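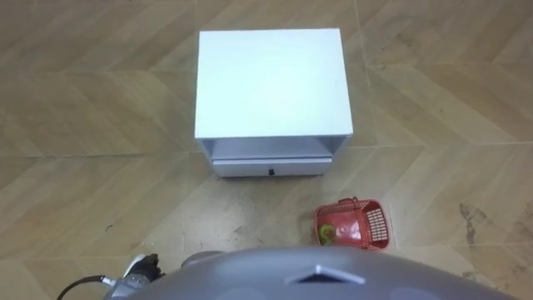

Last edited Sun 10 June

Is the Nukton open day okay for kids?

Joly
Thinking of taking my two to the robot demo at Nukton. Do they let you get close, and is there parking?

Mireille Leblanc
We went in March. You stand behind a rope a couple of metres back. The robot works at floor level with household things, like a white cabinet with one drawer and a red plastic basket with a round green thing in it, a fruit by the look of it. It's slow. Each demo ran 11 minutes and my youngest lost interest. Park on the Buvthorpe side.

kondton696
parking was full by ten when i went, take the bus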